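How to plan the money for a two-armed folding bench

When we first talked about getting a pair of robot arms to handle laundry, I did what most people do and went straight to the price of the arms. I wrote one number at the top of a sheet of paper, felt rather pleased with it, and then spent the next few weeks adding lines underneath. If you are about to do the same, I hope this saves you a bit of rubbing out.

Step 1. Write down the job first

Keep it to a sentence or two, and be plain. Ours read: take a T-shirt from a tray, spread it out on the table, fold it, set it down at the back. Everything you buy should answer to that sentence. Two arms, a tray, a clear stretch of white tabletop and walls around it will do a surprising amount.
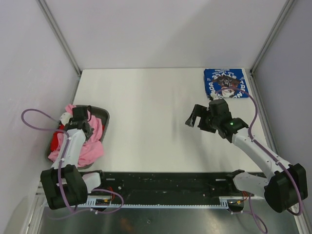

Step 2. Price the bench along with the arms

Ask each supplier for the same list, so that you can lay the quotes side by side. We had one from Urnar and one from Briem, and they looked miles apart until Esben Þorgeirsson noticed that only Briem had counted the mounting plate, the walls and the cabling. Once those were added to the other quote, the gap came down to 1,577 kroner — still worth having, but hardly the bargain I had been telling everyone about.

Step 3. Set money aside for the grippers

Fingers rub against tables and trays all day, and they pick up scuffs and chips as they go. Cloth is fussy too. A collar is a thick ribbed band next to thin jersey, and the tips have to come in right where the shirt meets the table. 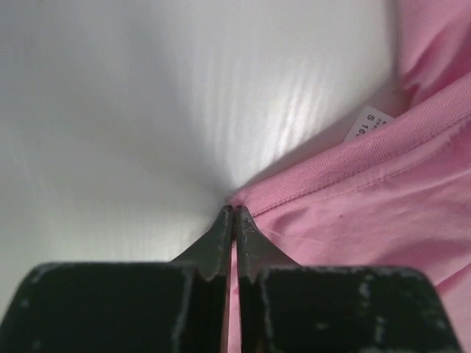
I'd put 5 spare pairs of fingers in the first year's budget, and ask how long a new set takes to arrive. Bredthorpe quoted us 9 weeks, and in December you can expect it to be longer.

Step 4. Budget for people's time

Arvid Sæther put 48 hours into our plan for setting up and practice runs, and I thought he was being terribly gloomy. He wasn't! Shirts crumple differently every time you put them down, and someone has to stand there and straighten them out between tries. 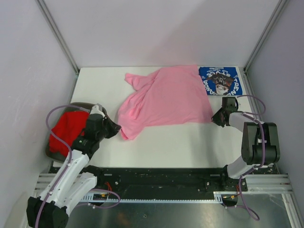

Put those hours in as a proper line with a wage against it, even if the person is already on your staff. Do the same for cleaning, and for the odd afternoon spent tidying cables.

Step 5. Buy in two goes

We ordered the bench and arms for Zernthorpe first and kept the rest of the money back until we had a month of use behind us. By then the list of extras had changed almost completely, and the second order went in with far fewer crossings-out.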